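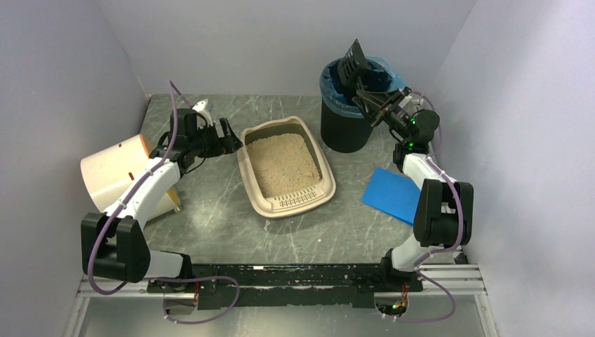

프런드우드 어린이 과학 자료실
로봇 손은 어떻게 고를까요?
두 팔 로봇의 집게와 카메라를 비교하는 방법

읽는 이: 초등학교 3~6학년
펴낸 곳: 프런드우드 로봇 시험소 교육과
내용 살핌: 조엘 세만 (시험소 연구원)

안내
이 자료는 프런드우드 로봇 시험소가 10월 어린이 견학을 준비하면서 만들었습니다. 견학에 참가하지 않는 어린이도 교실이나 집에서 읽을 수 있습니다. 굵직한 낱말의 뜻은 자료 뒤쪽의 낱말 풀이에 모아 두었습니다.

1. 집안일은 로봇에게 어려운 일입니다

고양이를 기르는 집에는 고양이 화장실이 있습니다. 넓적한 상자에 모래를 깔아 두면 고양이가 그 위에서 볼일을 봅니다. 사람은 구멍이 난 삽으로 모래를 떠서 살살 흔듭니다. 고운 모래는 구멍 사이로 빠져나가고 덩어리는 삽 위에 남습니다. 남은 덩어리를 쓰레기통에 버리면 청소가 끝납니다.

어린이 여러분에게는 쉬운 일입니다. 그런데 같은 일을 로봇에게 맡기려면 생각할 것이 많아집니다. 삽을 어디에서 잡아야 하는지, 얼마나 세게 쥐어야 하는지, 삽을 몇 번 흔들어야 하는지를 모두 정해야 합니다. 쓰레기통 입구를 찾는 일도 필요합니다. 비닐봉지는 쭈글쭈글해서 놓을 때마다 모양이 달라집니다. 어제 배운 봉지 모양이 오늘은 맞지 않을 수 있습니다.

공장에서 일하는 로봇은 오래전부터 있었습니다. 공장에서는 부품이 늘 같은 자리에 오고 모양도 같습니다. 집은 그렇지 않습니다. 의자가 조금 밀려 있기도 하고, 물건 위에 다른 물건이 놓여 있기도 합니다. 그래서 시험소에서는 집안일을 작은 과제로 나눈 뒤, 벽을 두른 작업대에서 차례차례 시험합니다. 고양이 화장실 청소도 그런 과제 가운데 하나입니다.

2. 로봇 팔의 생김새

로봇 팔은 사람의 팔과 닮은 데가 있습니다. 바닥에 고정된 부분은 어깨에 해당하고, 가운데에는 팔꿈치처럼 굽는 부분이 있습니다. 손목에 해당하는 부분도 있습니다. 굽거나 돌아가는 부분을 관절이라고 부릅니다. 관절마다 모터가 들어 있어서 팔을 움직입니다.

모터가 움직이려면 전기가 필요합니다. 또 컴퓨터가 보내는 명령도 받아야 합니다. 이 두 가지를 나르는 것이 전선입니다. 팔을 따라 이어진 전선은 조금 넉넉하게 남겨 둡니다. 너무 팽팽하면 팔을 뻗을 때 당겨지고, 너무 길면 물건에 걸립니다. 새 팔을 설치하는 날에는 연구원이 팔을 천천히 끝까지 움직여 보면서 전선의 길이를 맞춥니다. 시간이 꽤 걸리는 일이지만 건너뛰지 않습니다.

시험소의 고양이 화장실 과제에는 팔이 두 개 쓰입니다. 오른팔은 삽을 맡고, 왼팔은 화장실 상자 쪽을 맡습니다. 사람도 그릇을 씻을 때 한 손으로 그릇을 잡고 다른 손으로 수세미를 쥡니다. 한쪽이 잡아 주면 다른 쪽이 힘을 주어도 물건이 밀려나지 않습니다.

팔이 두 개면 좋은 점만 있을까요? 조심할 점도 생깁니다. 두 팔이 같은 곳으로 움직이면 서로 부딪칠 수 있습니다. 연구원은 팔마다 움직여도 되는 구역을 정하고, 함께 쓰는 구역에서는 속도를 낮추게 합니다.

3. 집게란 무엇인가요?

로봇 팔의 끝에 다는 손을 그리퍼라고 합니다. 우리말로는 집게라고 불러도 됩니다. 사람의 손에는 손가락이 다섯 개 있지만 로봇의 집게에는 손가락이 두 개인 것이 많습니다. 손가락 두 개가 벌어졌다가 오므라들면서 물건을 잡습니다.

손가락이 두 개뿐이면 부족해 보일지도 모릅니다. 여러분도 한번 시험해 보세요. 엄지와 검지만 써서 연필을 들고, 지우개를 들고, 컵의 손잡이를 잡아 봅니다. 생각보다 많은 물건을 들 수 있습니다. 다만 무거운 물건이나 미끄러운 물건은 손안에서 빙글 돌아가기 쉽습니다.

모래삽도 그렇습니다. 삽에 모래가 담기면 삽의 머리 쪽이 무거워집니다. 손가락이 손잡이를 단단히 잡지 못하면 삽이 기울고 모래가 쏟아집니다. 그래서 집게를 비교할 때에는 빈 삽을 드는 시험과 모래가 담긴 삽을 드는 시험을 따로 합니다.

시험소에서 이번에 비교한 집게는 두 종류입니다.

칼리노프스키 집게
손가락이 길고 모가 난 모양입니다. 좁은 틈에 손가락을 넣기 좋고, 삽의 손잡이처럼 가느다란 물건을 잡을 때 편리합니다. 손가락이 긴 만큼 끝부분에서 누르는 힘은 약해집니다.

헨드턴 집게
손가락이 짧고 안쪽에 말랑한 덮개가 붙어 있습니다. 미끄러운 물건을 잘 잡고, 무거운 물건을 들어도 덜 흔들립니다. 대신 상자의 구석처럼 좁은 곳에서는 손가락 등이 벽에 먼저 닿습니다.

두 집게 모두 장점과 단점이 있습니다. 어느 집게가 더 좋은지는 무슨 일을 시키느냐에 따라 달라집니다. 여러분이 국을 먹을 때 숟가락을 쓰고 나물을 집을 때 젓가락을 쓰는 것과 같습니다.

4. 카메라는 어디에 달아야 할까요?

로봇이 물건을 찾으려면 눈이 있어야 합니다. 로봇의 눈은 카메라입니다. 카메라를 다는 자리에 따라 보이는 것이 크게 달라집니다.

첫 번째 방법은 작업대 위쪽이나 옆쪽에 카메라를 고정하는 것입니다. 이 카메라는 상자와 쓰레기통과 두 팔을 한꺼번에 볼 수 있습니다. 넓게 보기 때문에 물건이 서로 어디에 있는지 알기 쉽습니다. 그러나 팔이 앞을 가리면 그 뒤의 물건은 보이지 않습니다. 교실에서 키가 큰 친구가 앞에 앉으면 칠판의 한쪽이 가려지는 것과 비슷합니다.

두 번째 방법은 카메라를 손목에 다는 것입니다. 손목 카메라는 집게와 함께 움직이면서 손가락 끝을 가까이에서 봅니다. 삽의 손잡이가 손가락 사이에 제대로 들어왔는지 확인하기에 좋습니다. 하지만 너무 가까이 보면 자기가 작업대의 어디쯤 와 있는지 알기 어렵습니다. 팔이 빨리 움직일 때에는 화면이 흐려지기도 합니다.

여러분의 눈으로도 차이를 알아볼 수 있습니다. 종이를 둥글게 말아 한쪽 눈에 대고 책상 위의 지우개를 찾아 보세요. 다음에는 종이를 치우고 찾아 보세요. 종이 통으로 볼 때가 손목 카메라와 조금 비슷하고, 종이를 치웠을 때가 고정 카메라와 조금 비슷합니다.

빛도 중요합니다. 반들반들한 바닥에는 빛이 비쳐서 밝은 얼룩처럼 보일 때가 있습니다. 사람은 그것이 빛이라는 것을 금방 알지만, 로봇은 밝은 얼룩을 물건으로 착각할 수 있습니다. 연구원은 조명의 방향을 바꾸어 가며 로봇이 헷갈리는지 살펴봅니다.

5. 제어기가 하는 일

집게와 카메라를 골랐다면 이제 둘을 이어 주는 것이 필요합니다. 카메라에서 온 그림을 보고 관절마다 얼마나 움직일지 명령을 내리는 장치를 제어기라고 합니다. 시험소에서는 서키틱이라는 이름의 제어기를 사용합니다.

제어기는 같은 일을 쉬지 않고 되풀이합니다. 먼저 지금 팔이 어디에 있는지 확인합니다. 다음으로 가야 할 곳까지 얼마나 남았는지 계산합니다. 그리고 조금 움직이라는 명령을 내립니다. 팔이 움직이면 다시 확인합니다. 눈을 감은 친구에게 “조금 더 왼쪽, 조금만 더, 멈춰” 하고 말해 주는 놀이를 떠올리면 됩니다. 말해 주는 친구가 늦게 말하면 눈을 감은 친구는 지나쳐 버립니다. 제어기도 명령이 늦으면 집게가 손잡이를 지나칩니다.

명령을 너무 급하게 내려도 곤란합니다. 팔이 왔다 갔다 하며 떨리고, 삽 위의 모래가 흩어집니다. 서키틱에는 움직임을 부드럽게 만드는 설정이 있어서 연구원이 과제에 맞게 조절합니다. 고양이 화장실 과제에서는 삽을 뜰 때와 옮길 때의 설정이 서로 다릅니다.

6. 공평하게 비교하는 방법

집게 두 종류와 카메라 자리 두 곳을 서로 짝지으면 모두 4가지 짝이 나옵니다.

가. 칼리노프스키 집게와 고정 카메라
나. 칼리노프스키 집게와 손목 카메라
다. 헨드턴 집게와 고정 카메라
라. 헨드턴 집게와 손목 카메라

어느 짝이 잘하는지 알아보려면 시험이 공평해야 합니다. 한 짝에게는 모래를 조금 담아 주고 다른 짝에게는 가득 담아 준다면 결과를 비교할 수 없습니다. 바꾸고 싶은 것만 바꾸고 나머지는 똑같이 두는 것을 ‘조건을 같게 한다’고 말합니다.

시험소에서는 다음과 같은 약속을 지킵니다.

모래의 양은 시험할 때마다 저울로 잽니다.
상자와 쓰레기통은 정해진 자리에 놓습니다.
쓰레기통의 봉지는 입구 바깥으로 접어 씌웁니다.
삽은 언제나 같은 것을 씁니다.
조명은 시험이 끝날 때까지 바꾸지 않습니다.
실패한 시험도 빠짐없이 기록합니다.

마지막 약속은 특별히 중요합니다. 잘된 것만 적으면 로봇이 실제보다 훌륭해 보입니다. 그런 기록을 믿고 로봇을 집에 들였다가는 모래가 바닥에 쏟아질 것입니다.

한 번만 시험하고 결정해서도 안 됩니다. 농구공을 한 번 던져서 들어갔다고 해서 언제나 들어가는 것은 아닙니다. 시험소에서는 네 짝을 같은 횟수로 시험하여 모두 300번을 채웠습니다. 시험하는 순서도 섞었습니다. 한 짝만 아침에 시험하고 다른 짝은 오후에 시험하면, 모터가 데워진 정도가 달라질 수 있기 때문입니다.

7. 무엇을 성공이라고 할까요?

시험을 시작하기 전에 성공의 뜻을 정해 두어야 합니다. 삽을 들기만 하면 성공일까요? 아니면 쓰레기통에 버리는 것까지 해야 성공일까요? 사람마다 생각이 다르면 점수도 달라집니다.

시험소에서 정한 성공은 이렇습니다. 삽으로 모래 속의 연습용 덩어리를 뜨고, 고운 모래를 털어 내고, 덩어리를 쓰레기통 안에 넣어야 합니다. 도중에 삽을 떨어뜨리거나 사람이 도와주면 성공으로 세지 않습니다. 덩어리가 봉지 바깥으로 떨어져도 실패입니다.

300번 가운데 성공은 251번이었습니다. 나머지 49번은 실패였습니다. 연구원들은 실패한 시험의 영상을 다시 보면서 까닭을 나누어 적었습니다. 가장 자주 나온 것은 삽이 집게 안에서 돌아간 경우였습니다. 팔이 카메라를 가려 쓰레기통 입구를 잘못 찾은 경우도 있었고, 삽의 머리가 봉지의 주름에 걸린 경우도 있었습니다.

삽이 돌아간 실패는 칼리노프스키 집게에서 많았습니다. 반대로 상자 구석의 덩어리를 뜨지 못한 실패는 헨드턴 집게에서 많았습니다. 카메라를 비교해 보니 삽을 잡을 때에는 손목 카메라가, 쓰레기통을 찾을 때에는 고정 카메라가 도움이 되었습니다.

시험소는 다음 시험에서 두 카메라를 함께 써 보기로 했습니다. 삽의 손잡이에 고무 띠를 감는 방법도 살펴볼 예정입니다. 이때에도 한꺼번에 다 바꾸지는 않습니다. 두 가지를 같이 바꾸면 무엇 때문에 결과가 좋아졌는지 알 수 없습니다.

8. 연구원에게 묻고 답을 들었습니다

지난 견학에서 어린이들이 적어 낸 물음 가운데 몇 가지를 골라 조엘 세만 연구원에게 전했습니다.

로봇도 냄새를 맡나요?
“시험소의 로봇에는 냄새를 맡는 장치가 없습니다. 시험에는 깨끗한 모래와 연습용 덩어리를 쓰기 때문에 사람도 냄새 걱정을 하지 않습니다.”

고양이가 갑자기 오면 어떻게 하나요?
“시험소에는 고양이가 들어오지 않습니다. 집에서 쓰는 로봇이라면 움직이는 동물을 알아보고 바로 멈추어야 합니다. 그 시험은 아직 시작하지 않았고, 먼저 인형으로 해 볼 생각입니다.”

로봇이 실수하면 속상한가요?
“같은 실수가 계속되면 답답할 때도 있습니다. 그래도 실수를 보면 다음에 무엇을 고칠지 알 수 있어서 저는 실패한 영상을 꼼꼼히 봅니다. 봉지 주름에 삽이 걸리는 영상은 하도 여러 번 보아서 어느 주름인지도 기억합니다.”

손가락을 세 개로 하면 더 좋지 않나요?
“둥근 물건을 잡을 때에는 세 개가 편할 수 있습니다. 하지만 손가락이 늘면 모터와 전선도 늘고 고장 날 곳도 많아집니다. 삽을 잡는 일이라면 두 개로 먼저 해 보는 것이 알맞다고 보았습니다.”

9. 교실에서 해 보는 집게 비교

준비물: 나무젓가락, 고무줄, 빨래집게, 넓은 그릇, 마른 콩, 종이컵, 기록 종이

나무젓가락 두 짝의 한쪽 끝을 고무줄로 묶어 긴 집게를 만듭니다. 빨래집게는 짧은 집게로 씁니다. 그릇에 마른 콩을 담고 옆에 종이컵을 놓습니다.

모둠에서 한 사람이 집는 일을 하고 한 사람은 기록을 합니다. 긴 집게로 콩을 12번 집어 컵으로 옮기고, 성공과 실패를 적습니다. 이어서 짧은 집게로도 12번 옮깁니다. 그릇과 컵의 자리는 그대로 둡니다. 역할을 바꾸어 다시 합니다.

성공의 뜻은 시작하기 전에 모둠에서 함께 정합니다. 콩이 컵에 들어갔다가 튀어나오면 어떻게 할지도 정해 두세요.

더 해 보고 싶은 모둠은 한쪽 눈을 감고 같은 시험을 합니다. 결과가 어떻게 달라지는지, 어느 집게에서 더 크게 달라지는지 비교하여 적습니다.

선생님께: 마른 콩은 바닥에 떨어지면 미끄럽습니다. 활동이 끝난 뒤 바로 쓸어 담아 주십시오. 저학년과 함께할 때에는 콩 대신 솜방울을 쓰셔도 됩니다.

10. 시험실에서 지킬 일

견학하는 어린이는 노란 선 바깥에서 봅니다. 로봇이 멈춘 것처럼 보여도 다음 명령을 기다리는 중일 수 있으므로 손을 뻗지 않습니다. 긴 머리는 묶고, 목도리는 벗어서 가방에 넣습니다. 사진을 찍을 때에는 번쩍이는 불빛을 끕니다. 궁금한 점이 있으면 손을 들어 안내하는 분에게 묻습니다.

낱말 풀이

관절: 굽거나 돌아가도록 만든 이음새입니다.
그리퍼: 로봇 팔 끝에 달려 물건을 잡는 장치입니다. 집게라고도 합니다.
모터: 전기를 받아 돌아가면서 힘을 내는 장치입니다.
제어기: 로봇의 각 부분에 움직임을 명령하는 장치입니다.
조건: 시험할 때 정해 두는 여러 가지 사정입니다. 모래의 양, 물건의 자리, 조명 등이 있습니다.
고정 카메라: 한자리에 붙여 놓고 움직이지 않는 카메라입니다.
손목 카메라: 로봇 팔의 손목에 달려 팔과 함께 움직이는 카메라입니다.

교실 활동의 기록 종이는 교육과 창구에서 받을 수 있습니다. 학급에서 얻은 결과를 보내 주시면 견학 날 시험실 앞 게시판에 붙입니다. 결과를 보내실 때에는 모둠에서 정한 성공의 뜻을 꼭 함께 적어 주십시오.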